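March, late

Spent most of today on the segmenter. Birdie ran the full folding set through it overnight, 2,000 clips, and 271 came back with no grasp event in them at all. That's too many. The old threshold looks at finger opening only, and with thin cloth the pads end up almost as close together as they do when they shut on nothing, so the code throws the grasp out as a false close.

I opened the rejects one at a time in the viewer until lunch. The same thing shows up in the bedroom clips over and over. The tracker also loses confidence there. It was picking up features on the printed sheet, and when the hand moves fast the print smears and the matches go. Tuncay thinks we should mask out the bedding and lean on the headboard and the window. I'm not sure – in half the clips the wrist tilts down and there's no window to lean on.
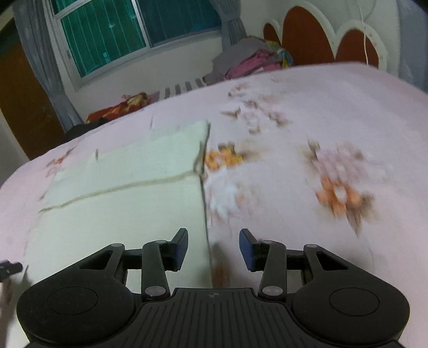
Fingers open over the folded cloth, flower print blurred on the sheet.

After lunch I rewrote the close detector. It now takes the opening, the speed of the opening and the tracker's confidence together, and it holds a state for a few samples before it commits. I tried it on 99 of the rejects and read the labels by hand. Much better on towels and shirts. Still bad on anything where the operator pinches, lets go and pinches again. It merges the two into one long grasp, and the planner then learns to drag.

Štefánia wants the merged ones split by hand before Eltham goes to training. I said I'd write a script to flag them first. Got as far as the argument parser.

Norbert's replay tool crashed twice on long clips. He says it's the cache. I set the limit to 3,000 entries and it stayed up for the rest of the afternoon – I'll leave it there for now.

Left at seven. Need to ask Emília where the old calibration files went, and push the detector branch before Birdie starts the next run.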